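Bench rules for arm users: frequently asked questions
Gumwood workshop, Bench 2

Who can run the arm?
Anyone who has done the induction with Bushra Bugti or Tariq Memon. If your induction was before February, you need to do it again, as the stop procedure has changed.

Do I have to stay at the bench during a run?
Yes. One person stays within reach of the stop button the whole time. Watching from the next room on a screen does not count.

Can I reach in to straighten a block?
Not while the arm is powered to move. Pause it, wait for the light to go steady, then reach in. This applies to slow runs too.

How should the blocks be set out?
Follow the layout sheet for your task. Blocks go on the board only, never on the pegboard, and the board must not be shifted once the run has been set up.

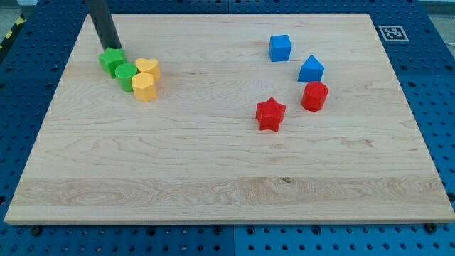 If you do knock the board, stop and redo the marker check before carrying on. Results taken after a knock and before a check are thrown out - please don't try to rescue them.

May I swap in my own objects?
Ask first. Anything with glass, liquid or a loose battery will be refused.

What is the speed limit?
Setting 4 with a trained user, setting 2 for anyone in their first month. Do not change the limit in the Eketum software yourself.

What do I do after an emergency stop?
Leave everything as it is and ring extension 402. Don't restart, even if the cause seems obvious. Write it in the log before you go home.

Where is the full rulebook?
In the Narkance folder on the shared drive, with a paper copy by the door.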